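Bench tips - teaching an arm to put bread away

Notes from the Carnley bench, typed up quick before I forget them. Mostly for anyone trying to repeat the basket result at home or in a school workshop. If you only want the numbers, skip to the bit on counting.

What we were after: does it help to teach the arm with a mixed lot of food, or do you get a better grip by drilling one shape over and over? Everyone had an opinion. No one on our bench had a tally.

Short answer. Mixed wins, by more than I'd have bet. Long answer below, with the tips as I go.

Buying the bread

Small round rolls, firm crust. Soft ones squash by the tenth go and then you're testing squashed rolls. Plaits are harder - they've got a high side and a low side, and the fingers slide off if they close over a crease. Buy both. Day-old is better than fresh. Don't refrigerate, the crust goes leathery.

Swap any roll that's lost its shape. Keep the old ones in a bag marked NOT FOOD. Big letters. We had an incident.

Setting up the table

Plain matte cover, pulled tight and clipped underneath. Shiny tops throw glare and the camera starts seeing rolls that aren't there. Pale grey has done us well, cream was hopeless with pale crusts.

Brush crumbs off every 20 goes or so. A crumb under the basket tilts it, not much, but enough.

Mark the basket's four starting spots on a paper sheet, not on the cloth. Lift the sheet away before you record. We left it down for a whole morning once and the arm learned to aim for the pencil cross. Whole morning binned.

Baskets

Wicker is fine. Wicker is in fact good, becuase the rim gives a little if the fingers catch it. A tin bowl rings and slides. If your basket is very light, put a flat stone under a napkin in the bottom.

Go for a low side. The arm doesn't care but your drop height does. More on that now.

Drop height

Biggest single thing we found apart from the mixing. Let go just over the rim and the roll stays put. Go up a hand's width and it bounces, hits whatever is already in there, and sometimes comes back out.

So: teach the release low. When you're guiding the arm by hand, stop over the rim, breathe, then open. People rush this bit. The arm copies the rush.

Second piece is always worse than the first, as there's already something lying in the basket. Teach that on purpose. Half your lessons with an empty basket, half with a loaf already in.
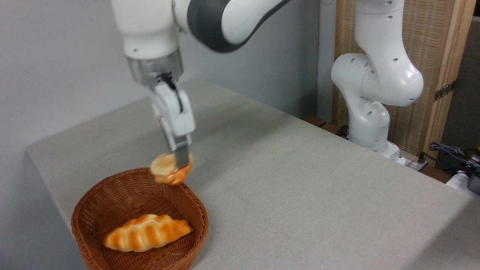

Tülin Karakaya: I'd go further on the second piece. Ours at Gredden was happy with an empty basket and went to bits once a plait was in there, kept trying to set the roll on top of it. We ended up doing two thirds of the lessons with something already inside. Also, try turning the plait a different way each time. We didn't for weeks and it only knew one angle.

Good point, that, and we've since done the turning. It does help. Haven't got a proper count on it so I won't claim one.

Guiding the arm - small things

Same person for a whole block, then switch. Swapping every few goes gives you a muddle of habits.

Go slower than feels natural. Then a bit slower.

Fingers close on the sides of the roll, never the top. Obvious when you say it. Watch a tired person at five in the afternoon.

If you fluff one, don't delete it straight off. Finish the move, put a note, decide later. Some of the fluffed ones where the person recovered were the most useful we had. Paraschiva's idea, and she was right.

Tea break every half hour. Not optional.

Counting

We recorded 2629 lessons in all. Threw out the ones with the pencil cross, the ones with somebody's sleeve across the camera, and the ones with no note. Left us 2111.

Split them: one lot rolls only, one lot mixed rolls and plaits. Same number of lessons in each, so neither had a head start. Then 100 test goes each, new bread, basket spots picked out of a mug.

Mixed lot: 98 in the basket and staying there. That's rolls, mind, the very thing the other lot had been drilled on. Rolls-only did worse on rolls, mostly down to clipping the rim. Our guess is that plaits force it to come in properly square, and it keeps that manner for the easy stuff. A guess. We haven't tested for it.

Write your rule for a pass down BEFORE you start. Ours: inside the basket, basket not shifted off its spot, bread not torn. The torn rule caught out more than you'd think with the soft batch.

What didn't work

Wrapping the fingers in baking paper. Slippy.

Rubber bands round the fingers - all right for an hour, then they roll up.

Fake bread from the Willura toy set. Too hard, too regular. Looked brilliant in practice, then fell over on the real thing. Don't bother, buy rolls.

Room lights half off to save the camera from glare. Fix the cover instead.

Cleaning up

Fingers off and wiped with a barely damp cloth, then a dry one. No spray near the joint. Crumbs get in the gap where the fingers slide, use a dry pastry brush. An old toothbrush will do but it sheds.

Cables: check them at the end, not the start. You'll do it properly when you arn't itching to begin.

Still to do

Seeded rolls. Something flat, pitta maybe. And Paraschiva Pîrvu wants to try it with the basket nudged halfway through, which I've been putting off as it means redoing the mug. Probably September.

Akbulut's have asked for the lesson notes as well as the counts, I'll put both up together once I've fixed the spelling in them.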